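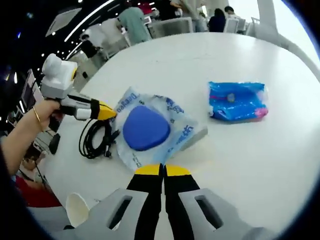
A translucent plastic package with blue printing on it.

Stendden Science Pages for Young Readers
Light and Color › Page 6

Why Can We See Through Some Things?

Updated 2018-03-07

Hold a drinking glass up to a window and you can see the street through it. Hold up a dinner plate and you see the plate. Both are hard, both are smooth, and both are made from things dug out of the ground. Light goes through one of them and is stopped by the other. This page explains how that happens.

Words to know

Transparent: lets light through in straight lines, so you can see clearly what is on the other side.
Translucent: lets light through but scatters it, so you see brightness and fuzzy shapes.
Opaque: lets no light through.
Scatter: to send light off in many directions.
Absorb: to soak up.

What light does when it hits something

Light travels in straight lines until it meets something. Then it can do a few different things. It can bounce off. It can be soaked up and turned into a small amount of heat. It can also go straight in and come out the other side.

Most of the time more than one of these happens together. Stand in front of a shop window on a sunny day. You see the things for sale, and you also see a pale picture of yourself. Most of the light is going through the glass, and a little is bouncing back.

What makes something transparent?

Everything is made of atoms, which are far too small to see. Inside atoms are even smaller parts called electrons. Electrons can take in light, but they are fussy about it. Each kind of material will only take in certain kinds of light and ignores the rest.

In glass, the electrons can't take in the light our eyes use. The light carries on through and comes out the other side, nearly as bright as when it went in.

Metal is different. Its electrons move around easily and they react to the light right at the surface. Most of it is sent back out, and that is why metal looks shiny. Even thin kitchen foil is opaque.

Being transparent also depends on how even the material is inside. Light passing through a smooth pane of glass finds the same stuff all the way. If it kept running into cracks, bubbles, or grains, it would bend and bounce at every one. 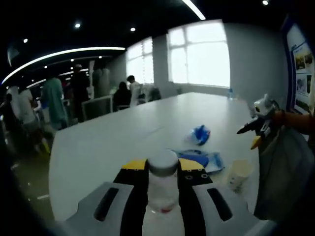 A clear plastic bottle with a white screw cap. A beige paper cup stands farther to the right.

Many drink bottles are made from a plastic called PET. When PET is cooled quickly during bottle making, its long molecules don't get the chance to line up in big clumps, and the plastic stays clear. If it cools slowly, clumps form and it turns cloudy. The plastic used for milk jugs always has clumps like this in it. Look at a milk jug after it has been rinsed out and you will see that it is whitish and a bit foggy, even with nothing inside.

Halfway in between

Wax paper, tracing paper, and bathroom windows are all translucent. So are many plastic bags. Light gets through them, but it comes out going in all directions. Your eyes can't put the picture back together.

A bathroom window is often made of the same kind of glass as a bedroom window. The difference is the surface. One side has been roughened with acid, blasted with sand, or pressed into a bumpy pattern. Every little bump bends the light a different way.

Things that touch a translucent sheet look clearer than things far behind it. Try this with tracing paper. Lay it flat on a page of a book and you can read the words. Lift it up as high as your hand is wide and the words turn into a gray blur. The light from each letter has had room to spread out and mix with the light from its neighbors.

People choose translucent materials when they want light without a clear view. The roof over the platform at Gostlow station is made of ribbed plastic sheet. It keeps off the rain and lets in daylight, and the people underneath don't have the sun in their eyes. Lampshades do a similar job. A bare bulb is uncomfortable to look at, and a paper or cloth shade spreads the light over a bigger area.

Why is snow white when ice is clear?

A snowflake is made of ice, and ice is transparent. A pile of snow is white, and you can't see into it very far.

The answer is scattering again. A snowbank has a huge number of tiny crystals in it with air in between. Each time light goes from air to ice or from ice to air, a bit of it bounces and the rest bends. After many bounces the light comes back out of the snow in every direction. All the colors are mixed together, and our eyes see that mixture as white.

The same thing happens with sugar, salt, and clouds. One grain of sugar under a magnifying glass looks like a chip of glass. A spoonful looks white. A cloud is made of water drops, and a single drop of water is perfectly clear.

Why does a wet T-shirt get darker?

Cloth is a tangle of threads with air in the gaps. When cloth gets wet, water fills the gaps. Light bends less when it goes between water and thread than when it goes between air and thread, so there is less scattering and more light sinks into the cloth. Less of it comes back to your eyes, and the wet patch looks darker.

Oil does this to paper. If you have ever had fries in a paper bag, you may have seen greasy spots that let the light through. Long ago, people who couldn't afford glass sometimes covered their windows with oiled paper or cloth. The old schoolhouse in Derese had oiled cloth in two of its windows, and lessons there stopped when it got dark, which in February was early.

Is water really transparent?

A glass of water is. A whole ocean is another matter.

Water soaks up a tiny bit of the light that goes through it. In a glass you would never notice. In a lake or a sea it adds up. Red light is soaked up first, and a red swimsuit looks brownish to a diver who is well below the surface. Blue light gets the farthest, and that is one reason deep, clean water looks blue.

Below 1000 meters no sunlight is left at all. Animals that live down there either do without light or make their own.

The water in Tridberg Harbor is much murkier than that of the open sea. Mud stirred up from the bottom scatters the light, and tiny green living things soak some of it up. On a bad day you can't see your own feet when you wade in up to your knees.

Clear to us, dark to something else

Our eyes only pick up some kinds of light. There are other kinds we can't see, and a material can be transparent to one kind and opaque to another.

Ordinary window glass lets through the light we see, but it blocks much of the ultraviolet light that gives people sunburn. It doesn't block all of it. X-rays pass through skin and muscle fairly easily and are mostly stopped by bone. A doctor can look at a broken arm because of that. Radio waves go through wooden doors and brick walls, so a radio works indoors with the curtains closed.

See-through animals

A few animals are partly transparent. Many jellyfish are mostly water with very little else to scatter the light, and they are hard for hungry fish to spot. Glass frogs live in the forests of Central and South America. They are green on top, but the skin of their bellies is so clear in some kinds that you can see the heart beating. The glasswing butterfly has clear panels in its wings. Tiny bumps on the panels cut down shiny reflections.

You have a transparent part too. The front of each of your eyes is covered by a clear layer called the cornea. It has no blood vessels in it, and it gets most of its oxygen from the air.

Try it: The paper stack

You will need a flashlight, a room you can make dark, and 10 sheets of plain white paper.

Make the room dark and hold one sheet of paper in front of the flashlight. The paper glows. Add a second sheet behind the first, then a third, and keep going. Write down what you see each time. Does the glow change color as well as brightness? At what point can you no longer see it?

Then try the same thing with tissue paper and with wax paper. Put one drop of cooking oil on a spare sheet of white paper, wait a minute, and shine the flashlight through that too. Wipe your hands before you touch any books.

Don't shine the flashlight into anyone's eyes.

Try it: Sorting by light

Walk around your home with the flashlight and test things one at a time. Good ones to start with are a plastic comb, a leaf, a sock, a slice of cucumber, an ice cube, and your own hand. Make a chart with three columns for transparent, translucent, and opaque. You will find things that are hard to place. Sunglasses let you see clearly but take away some of the light. A leaf looks opaque lying on a table and glows green when the light is behind it.

If you and a friend both make a chart, compare them and see where you disagree.

Questions readers have sent us

Is air transparent?
Yes, nearly. Over long distances it does scatter some light, mostly blue. Faraway hills look bluish for this reason, and so does the sky.

Can a thing be colored and transparent?
Yes. Red glass lets red light through and soaks up most of the rest.

Is glass a slow liquid?
No. You may hear that old windows are thicker at the bottom because the glass has run down over the years. Old panes were uneven when they were made. Glass at room temperature is a solid.

Next page: How Mirrors Work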